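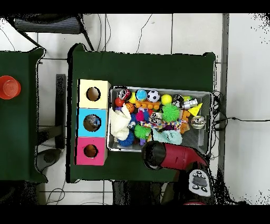 4.2 Listing order and ticket choice

The visitor survey in Section 3 showed that most people who see a live show in Stiddale choose it after they arrive. They do so from a printed rack card, a hotel screen, or the Stellum booking page, and all three sources present the shows as a list. This section tests whether the position of a show in that list affects the number of tickets it sells, once price, genre, and start time are taken into account.

The two theaters used in the analysis differ in size and program. The Testa has 1,000 seats and runs a country variety show in the evening, with a shorter matinee in August. The Carkik is a smaller dinner house that rotates bluegrass, magic, and comedy. Both sell through Stellum, and neither paid for placement during the study period. Stellum reorders its listing every night by a rule that depends only on the date on which a show was first entered in the system and a daily offset. Position can therefore be treated as independent of demand on any given night. Shows that were canceled, moved, or sold as private group events were dropped, which left 85 performances in the sample.

For each performance we recorded the listing position at noon, the number of seats sold through Stellum between noon and curtain, and the number of seats still open at noon. The dependent variable is the share of open seats sold in that window. Using the share in place of the raw count keeps the Testa from dominating the estimates. Tickets sold at the door were excluded, as were packages bundled with lodging, where the buyer does not see the list at all.
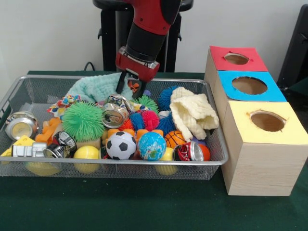

A show in the lower part of the list has to be found before it can be compared with anything else, and the cost of finding it grows with the number of entries above it. We model this as sequential search with a fixed cost per entry. The buyer starts at the top, keeps the best option seen so far, and stops when the expected gain from another entry falls below the cost of reading it. The same structure appears in physical picking from a mixed pile. In Figure 2 the gripper fingers are just above the top center of the toys, near the mint-green knitted cloth, and an item deeper in the basket would carry a higher access cost than one at the surface. In the ticket case depth is measured by list position, and scrolling takes the place of clearing the items on top.

The model implies that the effect of position should be largest for buyers with weak preferences over genre. We approximate preference strength by the use of the genre filter, which Stellum logs for each session. In the sample, 58 performances had enough filtered and unfiltered sessions to estimate the two groups separately. Among unfiltered sessions, the share of open seats sold falls as position moves down the list, and most of the drop occurs within the first screen. Among filtered sessions the slope is small and cannot be distinguished from zero.

Matinees were estimated separately. Buyers of matinee tickets are constrained by the hour more than by genre, and few performances compete in the same slot. The position coefficient keeps its sign but the standard error is large, so we do not interpret it further. Section 4.3 repeats the analysis with position measured by screen in place of rank.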